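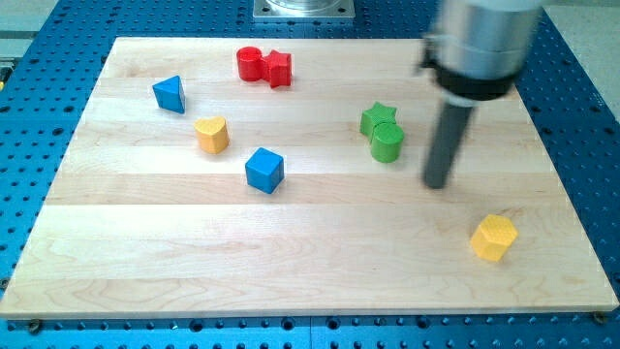
What's the best finish for a maple board that kids are going to play on? Plain mineral oil, two thin coats, wiped off well and left overnight between coats.

I get asked that more than anything else on this blog, and I love answering it, because maple is my favorite wood in the world and I will talk about it to anyone who stands still! It starts out that pale creamy tan, and then the oil goes on and all the quiet little wavy lines in the grain wake up. On some planks you barely notice them. On others they swirl all over the place, and I always end up moving those to the front where I'll see them most.

My latest play board is built from long planks glued edge to edge. I bought the wood at Kalthorpe, a small yard out past the old feed store, and paid $65 for the lot (a bargain, I nearly skipped to the car). Roman Ziółkowski, who taught the evening class where I learned to glue up a panel, always told us to lay the planks out dry and shuffle them until they look right. I spent most of a Sunday shuffling. The tones vary a bit from strip to strip and I like that so much better than a perfect match.

Sanding took me 3 rounds. I used to stop at 220 grit, but this time I went up to 300 and wow, what a difference under your hand. I tried a patch at 400 as well and couldn't feel any improvement, so I saved the paper. Do break the edges a little with a sanding block, especially along the front where little arms lean.

And then the toys! Red, blue, yellow and green blocks on pale maple might be the happiest color combination there is. Eight of them scattered across the board and it already looks like somebody's in the middle of a great idea. Bright plastic tables have never done that for me. The wood stays calm and lets the colors do the shouting.

For cleaning, a barely damp cloth and then a dry one. Please don't soak it, and re-oil whenever the surface starts to look chalky, which for me is around twice a year.

Next up is a smaller one for my sister's kids, using the offcuts. I'm thinking of calling it the Bunthorpe, after the street we grew up on, and I already have the planks lined up on the kitchen counter.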